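홈 » 특집 » 장비 » 통기타 한 대로 노래하는 사람의 작은 상자, 마르케티 플린다리 프리앰프 사용기
조회 3091
4월 업데이트

지난번 인터뷰 기사 밑에 "그래서 그날 무대 바닥에 있던 그 조그만 상자는 뭐예요?"라는 댓글이 달렸는데, 그때 바로 답을 드리지 못해서 내내 마음에 걸렸어요. 답이 길어질 것 같아서 미루고 미루다가 결국 기사 한 편이 되어 버렸네요. 상자 이름은 플린다리(Flindari)이고, 마르케티(Marchetti)에서 나온 어쿠스틱 기타용 프리앰프 겸 DI입니다. 저는 겨우내 이걸 기타 가방 앞주머니에 넣고 다니면서 카페 공연이며 서점 낭독회며 친구 결혼식 축가까지(축가가 제일 떨렸어요!) 빠짐없이 썼고, 이제는 좋은 점도 미운 점도 제법 알게 된 것 같아요.

먼저 제 사정부터 조금 말씀드릴게요. 저는 글 쓰는 시간이 더 길고 노래하는 시간은 그보다 짧은, 그러니까 본업이 뭐냐고 물으면 머뭇거리게 되는 사람입니다. 기타는 오래된 스프루스 상판 통기타 한 대뿐이고 브리지 밑에 피에조 픽업이 들어가 있어요. 피에조를 써 보신 분은 다 아실 텐데, 방에서 그렇게 따뜻하던 기타가 스피커로 나오는 순간 플라스틱 자로 책상을 튕기는 소리가 될 때가 있잖아요. 특히 피크로 세게 칠 때, 높은 줄에서요. 노래 가사는 할머니 댁 마당 얘기를 하고 있는데 기타는 문구점 소리를 내고 있으면 부르는 사람도 참 민망합니다. 그래서 몇 해 동안 이런저런 상자를 빌려 써 봤고, 빌려준 분들께는 아직도 밥을 못 샀어요.

플린다리를 처음 본 건 쇼샤나 그린버그의 공연에서였어요. 그린버그는 속삭이듯 시작해서 마지막 절에서만 목소리를 여는 노래를 많이 부르는데, 그날은 작은 공연장 그랄티츠의 맨 뒷줄에서도 손가락이 줄을 떠나는 소리까지 들리더라고요. 공연 끝나고 인터뷰를 하면서 노래 얘기를 한참 듣다가, 녹음기를 끄고 나서야 슬그머니 기타 소리 얘기를 꺼냈지요. 그린버그는 "이건 소리를 좋게 해 주지는 않아요. 나빠지는 걸 좀 말려 주죠" 하고 웃었는데, 써 볼수록 꽤 정확한 말이었구나 싶습니다.

첫인상

상자는 손바닥에 올려놓으면 손가락 끝이 조금 남는 정도의 크기이고, 집에 있는 주방 저울에 올려 보니 628그램이 나왔어요. 페달보드에 올려 쓰시는 분들께는 별것 아닌 무게겠지만 저처럼 가방 하나 메고 버스 타는 사람한테는 악보집 한 권을 포기하느냐 마느냐의 문제라서, 사기 전에 꽤 고민했답니다. 금속 케이스는 모서리가 둥글게 깎여 있어서 가방 안감을 긁지 않고요, 바닥에는 고무발이 붙어 있어서 나무 무대에서 잘 밀리지 않아요. 다만 카펫 위에서는 케이블을 따라 조금씩 끌려다닙니다. 노래 두 곡쯤 부르고 내려다보면 처음 놓은 자리에 없어요.

윗면에는 노브가 나란히 있고 그 아래로 발로 누르는 스위치가 하나 있습니다. 노브는 게인, 저음, 중음, 중음 주파수, 고음, 그리고 회사가 '에어'라고 이름 붙인 것까지예요. 글씨가 너무 작아요! 어두운 무대에서는 도무지 읽을 수가 없어서 저는 중음 노브 머리에 흰 매니큐어를 콕 찍어 놨는데, 이 방법은 정말 추천해 드리고 싶어요. 스위치는 뮤트인데, 밟을 때 '딱' 하는 기계음이 좀 있습니다. 스피커로 나가는 잡음은 없지만 조용한 서점 같은 데서는 앞줄 손님이 발밑을 쳐다보실 정도는 돼요.

소리

자, 제일 중요한 얘기를 해 볼게요. 노브를 전부 가운데에 두고 연결하면 처음에는 좀 심심합니다. 저도 처음 집에서 들어 보고는 어라, 돈을 어디에 쓴 거지 했어요. 그런데 그 상태로 다른 기기와 번갈아 가며 들어 보면 심심하다고 느꼈던 것이 실은 피에조 특유의 딱딱거림이 줄어든 자리였구나 하고 알게 됩니다. 줄을 튕기는 첫 순간의 뾰족함이 누그러지고 그 뒤에 따라오는 울림이 조금 앞으로 나와요. 아르페지오로 느리게 가는 곡에서는 그 차이가 참 반갑습니다. 노래 사이사이 숨 쉬는 틈을 기타가 채워 주는 느낌이랄까요.

저음 노브는 조심해서 쓰셔야 해요. 조금만 올려도 방이 작으면 금방 웅웅거리고, 개방현 A를 칠 때 상판이 같이 울기 시작하면 하울링까지 얼마 남지 않았다고 보셔야 합니다. 저는 대개 가운데보다 살짝 왼쪽에 두고, 드롭 D로 조율하는 곡에서는 거기서 조금 더 내려요. 중음은 주파수를 고를 수 있다는 점이 마음에 드는데, 제 목소리가 좀 낮고 코맹맹이라서 기타와 자꾸 같은 자리에서 부딪치거든요. 예전에는 음향 감독님께 "제 목소리가 안 들려요" 하고 울상만 지었는데 이제는 제가 발밑에서 기타를 한 걸음 비켜 세울 수 있게 됐습니다. 이 기쁨은 혼자 공연 다니시는 분들이라면 알아주실 거예요.

에어 노브에 대해서는 좀 길게 말하고 싶어요. 설명서에는 높은 배음을 되살려 준다고 쓰여 있는데, 새 줄을 끼운 날에는 끝까지 내려 두는 편이 낫고 줄이 좀 늙었을 때 조금씩 올려 주면 참 좋습니다. 저처럼 줄 가는 걸 귀찮아하는 사람에게는 일종의 보험이에요(같이 사는 사람은 이걸 게으름 노브라고 부릅니다). 그렇다고 많이 올리면 손톱이 줄에 스치는 소리, 왼손이 미끄러지는 소리까지 전부 따라 올라오니 핑거스타일로 치시는 분은 반드시 귀로 확인하면서 돌려 보세요. 나라야난 체티아르와 둘이서 옛 발라드를 부를 때는 그 친구가 만돌린으로 높은 쪽을 다 맡아 주니까 저는 아예 꺼 놓고 칩니다.

체티아르 얘기가 나온 김에, 만돌린도 한번 꽂아 봤어요. 연습실에서 쉬는 시간에 장난처럼 해 본 건데 의외로 잘 어울리더라고요. 게인을 꽤 내려야 하고 저음은 만질 일이 없지만, 트레몰로로 길게 끌 때 귀를 찌르지 않는다는 것만으로도 옆에서 노래하는 사람은 고맙지요. 우쿨렐레는 제가 가진 게 없어서 못 해 봤습니다. 이건 갖고 계신 분이 댓글로 알려 주시면 좋겠어요.

무대에서

겨울 동안 가장 기억에 남는 건 타르날리코 투어 때예요. 타르날리코(Tarnalico)는 페이만 나세리가 꾸려 가는 작은 유랑 포크 축제인데, 정해진 장소가 없고 마을마다 빵집이나 마을회관 같은 데를 빌려서 하루씩 머물다 떠납니다. 장소가 매일 바뀌니 스피커도 믹서도 매일 바뀌고, 어떤 날은 믹서라는 것이 교회에서 빌려 온, 절반쯤은 채널이 안 먹는 물건이기도 해요. 그럴 때 제 발밑에 늘 같은 상자가 있고 늘 같은 자리에 노브가 가 있다는 게 얼마나 마음이 놓이는지 몰라요. XLR 케이블 하나만 건네 드리면 되니까 설치 시간도 훌쩍 줄었고, 남은 시간에 빵을 먹었습니다. 그 마을 호밀빵이 정말 맛있었어요.

전원은 어댑터, 건전지, 팬텀 파워를 다 받습니다. 48볼트 팬텀으로 쓸 수 있다는 게 저한테는 구매 이유의 절반이었는데, 앞에 말한 것 같은 낡은 믹서에서는 팬텀이 들어온다고 램프는 켜져 있는데 실제로는 시원찮은 경우가 있더라고요. 그날은 두 번째 곡 중간에 소리가 점점 얇아져서 등에 땀이 났습니다. 그래서 요즘은 팬텀을 쓰더라도 건전지를 꼭 넣어 두고 다녀요. 건전지를 가는 방식은 좀 불만이에요. 뒷판 나사를 풀어야 하는데 작은 드라이버가 있어야 하고, 그 나사가 또 워낙 작아서 한 번은 공연장 마룻바닥 틈으로 굴러 들어가 버렸습니다. 다음 판에서는 제발 손으로 여는 뚜껑을 달아 주셨으면 합니다.

피드백을 잡아 주는 기능은 위상 스위치와 노치 필터, 이렇게 둘인데 둘 다 옆면에 있습니다. 앉아서 공연하는 저는 손을 뻗으면 닿지만 서서 하시는 분은 허리를 굽히셔야 해요. 노래 중간에 허리를 굽히면 관객들이 신발 끈을 묶는 줄 아시더라고요. 위상 스위치는 켜고 끄는 것만으로 웅웅거림이 사라질 때가 제법 있으니, 리허설에서 제일 먼저 만져 보시라고 말씀드리고 싶습니다. 노치는 솜씨 좋은 분께는 유용할 텐데 저는 아직도 돌리다 보면 엉뚱한 음을 깎아 먹곤 해요. 한번은 제 곡 후렴의 첫 음이 쏙 꺼져서 관객 한 분이 일부러 그렇게 편곡한 거냐고, 참 쓸쓸하고 좋았다고 해 주셨는데 그냥 고맙다고 했습니다.

집에서 녹음할 때

저는 데모를 부엌에서 녹음해요. 냉장고를 끄고(끄고 나서 다시 켜는 걸 잊지 마세요, 저는 잊은 적이 있습니다) 마이크 하나를 기타 앞에 세우고, 플린다리에서 나오는 신호를 따로 받아서 밑에 아주 얇게 깔아 둡니다. 마이크 소리만 있으면 방 소리가 너무 많고, 픽업 소리만 있으면 사람이 연주하는 것 같지가 않은데, 둘을 섞으면 기타가 한 뼘쯤 가까이 와서 앉는 듯해요. 이때는 고음을 꽤 많이 깎고 중음도 조금 내려서, 픽업 쪽은 거의 몸통 울림만 남기는 게 제 취향입니다.

잡음은 조용한 편이지만 없지는 않습니다. 게인을 세 시 방향 너머로 올리면 쉬이 하는 소리가 깔리기 시작하고, 헤드폰으로 들으면 분명히 들려요. 출력이 약한 픽업을 쓰시는 분은 이 점을 꼭 매장에서 확인해 보시길 바랍니다. 공연장에서는 에어컨 소리며 컵 부딪치는 소리에 다 묻히니까 저는 신경 써 본 적이 없고요. USB 단자는 없습니다. 상자 하나로 녹음까지 다 해결하고 싶으신 분께는 아쉬운 부분일 텐데, 저는 단자가 늘어날수록 고장 날 곳도 늘어난다고 믿는 옛날 사람이라 오히려 마음이 편했어요.

누구에게 권할까

혼자 다니며 노래하시는 분, 매번 다른 공간에서 낯선 장비를 만나시는 분께는 자신 있게 권해 드립니다. 특히 말하듯 부르는 노래, 가사가 많은 노래를 하시는 분들이요. 기타가 한 걸음 물러서 있으면서도 허전하지 않은 소리를 만들기가 쉬운 상자예요. 반대로 밴드 안에서 통기타로 앞을 뚫고 나가야 하시는 분이라면 좀 얌전하다고 느끼실 수 있어요. 리버브도 튜너도 들어 있지 않으니 이것저것 한 번에 바라시는 분께도 맞지 않고요. 그리고 픽업이 원래 좋은 것이라면 굳이 바꾸실 만큼의 차이가 날지는 저도 잘 모르겠습니다. 쇼샤나 에스코베도의 기타를 잠깐 빌려서 꽂아 봤을 때는, 꽂기 전에도 벌써 너무 좋은 소리가 나서 제가 할 일이 없더라고요. 부러운 마음만 안고 돌아왔지요.

값은 지역마다 다르니 여기 적지 않겠습니다만, 싸다고는 못 하겠어요. 저는 공연료를 모으는 데 한 계절이 꼬박 걸렸습니다. 중고도 가끔 나오는데 그때는 입력 단자가 헐겁지 않은지 꼭 흔들어 보세요. 제가 본 중고 한 대는 케이블을 꽂은 채로 살짝만 건드려도 소리가 뚝뚝 끊겼어요.

별점을 달라는 편집부의 부탁이 있어서 고민을 좀 했는데, 다섯 개 만점에 네 개를 드리려고 합니다. 깎인 하나는 나사 때문에 반, 글씨 크기 때문에 반이에요. 소리만 놓고는 깎을 마음이 들지 않았습니다.

덧붙여서, 설정을 알려 달라는 분이 많으셔서 제가 주로 쓰는 위치를 적어 둡니다. 게인은 정오, 저음은 열한 시, 중음은 열 시, 고음은 정오에서 아주 살짝 왼쪽, 에어는 줄 나이에 따라 아홉 시에서 한 시 사이. 중음 주파수는 목소리마다 달라서 적어 드려도 소용이 없을 거예요. 부르시는 노래에서 제일 오래 끄는 음을 하나 잡고, 그 음을 흥얼거리면서 천천히 돌려 보세요. 목소리가 문득 편하게 들리는 자리가 나옵니다.

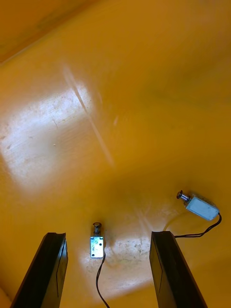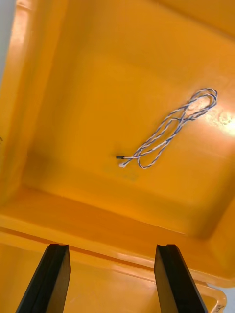
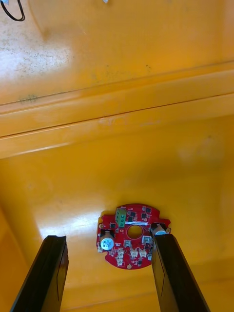

켄지 들라크루아 님은 댓글에서 에어 노브에 대한 제 의견에 절반만 찬성한다고 하셨어요. 본인은 새 줄을 끼운 날에도 열 시쯤까지는 올려 두시고, 그 대신 고음을 더 많이 내리신다고요. 그렇게 하면 손톱 소리는 그대로인데 줄이 반짝거리는 느낌이 덜 튄다고 하시면서, 나일론 줄 기타에서는 꼭 한번 해 보라고 덧붙이셨습니다. 건전지 뚜껑 나사는 자석 달린 드라이버를 쓰면 잃어버릴 일이 없다고도 알려 주셨고요. 왜 그 생각을 못 했을까요! 나일론 줄 기타는 다음 달에 빌리기로 했으니, 해 보고 나서 댓글에 답을 달아 두겠습니다.

댓글 닫기 | 이전 글 | 장비 목록으로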